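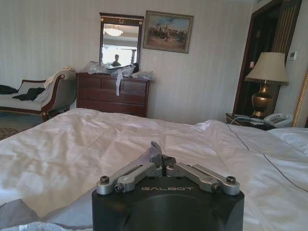 Service Robotics for Lodging Operations
Handout 2: Evaluating a Room Service Kit Before Purchase
Prepared by Carol Stockdale, Furutthorpe

Purpose of this handout

Students will be asked to write a purchasing recommendation for a guest room handling service. The service under review is the Tamuno room care package, offered by Filtari to small and mid-sized hotels. Read this handout together with the service agreement in the course packet. Written recommendations are due on 10th December.

What the package includes

The Tamuno package is sold as a yearly subscription. The base plan covers up to 35 guest rooms. It includes setup on site, operator training, two planned maintenance visits, and access to the task library. Consumable parts and replacement fingertips are billed separately under Schedule B of the agreement. Properties above the room limit must request a custom quote, and the vendor does not publish prices for these.

The task library contains 861 entries. Students should note that an entry is a single motion or short group of motions. "Grasp folded edge" and "release folded edge" are listed as separate entries. The size of the library is therefore a poor measure of how many complete jobs the system can carry out. A hotel manager will want to know which full jobs are supported in a furnished room, and under what conditions. 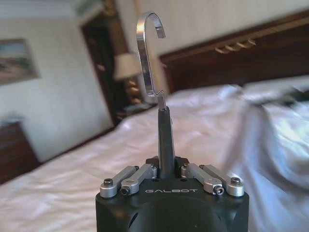
Small rigid items and soft goods should be judged separately. A metal hook keeps its shape when it is held, and its position can be predicted with fair accuracy. A sheet or a garment changes shape each time it is touched. Vendors often report one combined success rate for both groups. When such a figure is offered, the buyer should request the results for each group and the number of attempts behind them.

Room conditions

The agreement states that the service is intended for "standard furnished rooms." The term is not defined. Before signing, the buyer should obtain written answers on the following points:

Mirrors and polished surfaces
Cords near the bed
Lamps with fabric shades
Carved or antique furniture
Daylight from uncovered windows
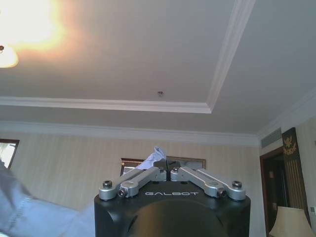

Reach is a further matter for review. Work above shoulder height places different demands on the arm than work at mattress level, and lifting cloth can block the view of a camera placed close to the gripper. The Flornoler add-on, offered since February, supplies a second camera on a fixed stand. It is not part of the base plan.

Cancellation

The buyer may cancel within 31 days of setup. Training fees are not refunded. See Section 6 of the agreement.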